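Unit 6: Desk Storage and Small Containers
Woldemariam Course in Household Organization, handout for the Wednesday session
Reading time: 2 minutes
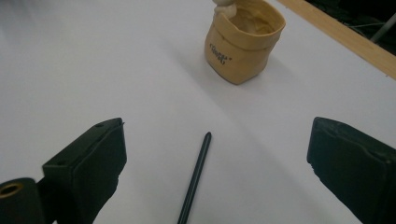
6.1 Scope

This unit covers containers that stand on a work surface and hold writing tools. Drawer inserts and wall storage are covered in Unit 7. Bring the inventory sheet from Unit 5.

6.2 Soft-sided containers

A soft-sided pot with a folded rim, such as the small tan one on the white tabletop, differs from a rigid cup in two respects. The cuff doubles the wall at the opening, where most of the handling takes place. The wall below the cuff is a single layer and creases under side load. Creasing is normal and does not reduce the usable volume much, but it changes the footprint, so measure the pot as it stands.

Rim height is adjustable. Fold down until the shortest item to be stored projects far enough to be gripped between thumb and finger. Refold if the contents change.

6.3 Styluses and other slender tools

A stylus left lying on a smooth surface can roll. Store it upright, tip up if the tip is soft, tip down if the tool is capped. A single long tool in a light pot moves the center of gravity upward and toward the wall it leans on. Test before assigning a place:

- set the pot on the surface and insert the tool
- let the tool lean to each side in turn
- tap the tabletop beside the pot
- if the base lifts, lower the rim or add a flat weight

The course weight is the Halta disc, 184 g. Record whether it was used.

6.4 Labels

Printed lettering on a flexible wall distorts along the creases and may be hard to read at an angle. Where a label has to be read from a seated position, put it on the cuff or on the surface in front of the container. Existing print does not count as a label unless it names the contents.

6.5 Exercise

Work in groups of 2. Complete the Skesora sheet for one container from your own desk: height with rim up, height with rim folded, widest and narrowest diameter, contents, result of the lean test. Hand in before Unit 7.

Contact: Sukance course office | © Sukance | Back to top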